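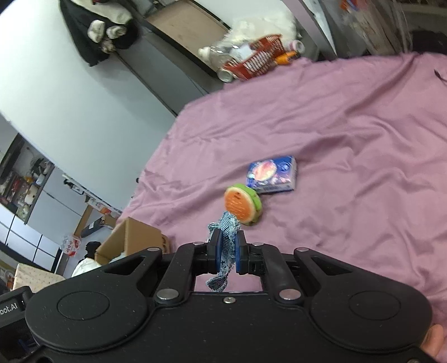 Where do you start when a bedroom has got completely out of hand? On the bed, with one box, and with the small silly stuff you can decide about quickly.

That's my answer now, anyway. For years I would have said the wardrobe, because every tidying book I've ever borrowed says the wardrobe, and every time I ended up sitting on the floor in a heap of jumpers by teatime with nothing put away and nowhere to sleep. Clothes are hard! You have to try them on and feel bad about them. A little toy shaped like a burger you either want or you don't.

So this time I cleared the bed down to the pink sheet (yes, it needed an iron, no, it didn't get one) and used it as my sorting table. Everything small that had been living on hooks, shelves and windowsills got tipped out on to it. Keyrings, straps, little printed card boxes that once had something in them, squashy toys, bits of knitting. I am a terror for keeping the box a thing came in. Teodora bought me a present in August and I've still got the box, the bag and the tissue, and I couldn't tell you where the present is.

The watermelon thing is staying, by the way. It's round and orange with a fat green rim and it hangs off a blue and white woven strap that has gone a bit frayed, and Vikas has been rude about it more than once. I don't care. It cheers me up. It can go on my work bag, where I'll see it every day, and that's one less thing in the room.

My rule is 12 things at a time. I pick up 12, deal with them, and only then am I allowed tea. It sounds daft but it stops me wandering off with one sock in my hand to see what's on the telly. The first lot took me around 4 minutes and I was very pleased with myself. The second lot had a carrier bag full of other carrier bags in it, so we won't talk about how long that took.

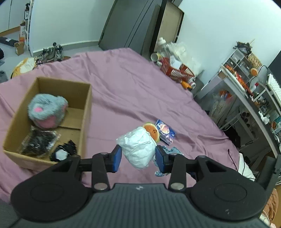 Plastic bags are my real weakness, if you want to know. I scrunch them up and tell myself they'll do for the bathroom bin, and then they breed. I've decided I can keep two. The rest go to Ravindra, who walks dogs and can't get enough of them.

For the things I'm keeping but don't need out, I've gone back to a plain cardboard box with a divider across the middle. I did look at the proper fabric ones from Skurkell, and they're lovely, but I wasn't going to spend money on tidying up before I'd done any tidying up (I know myself). Soft toys go in the back half, so the grey fluffy one has that to himself for now, and anything wrapped or awkward goes in the front. It means I can lift the lot off the bed at night and put it back in the morning if I haven't finished. I haven't finished.

The red plastic basket was meant to be for rubbish only. It has become the basket for packaging, bottles, cans and anything I can't face, so that's tomorrow's job – empty it, rinse what needs rinsing, start again. After that come the grey metal shelves, and I'm dreading those. Tools, tubs, cables for things I no longer own. Berwyn has offered to come and go through the cables with me and I've said yes before he can change his mind.

I'm leaving the wardrobe until last, whatever the books say. The shoes too. If anybody has a good way of keeping spare cables from knotting themselves together, please leave it in the comments, and if it involves old loo roll tubes then even better, I've saved loads.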